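Treino de Salto com Vara: Notas da Aula 6
Corrida de aproximação e transferência de energia

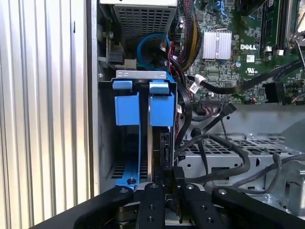
A velocidade horizontal nos últimos apoios condiciona a altura de pega utilizável. No protocolo Brodine, a corrida completa tem 17 apoios e a curta, 8. A marca intermédia regista-se em cada ensaio.

Descida da vara: progressiva, sem travagem do tronco. O encaixe inicia-se no penúltimo apoio.

Chamada: pé na vertical da mão superior. Um pé adiantado reduz o ângulo de saída e sobrecarrega a região lombar.

Volume semanal em pré-época: até 300 m de corrida com vara.

Leitura: caderno Madwood, capítulo sobre rigidez da vara.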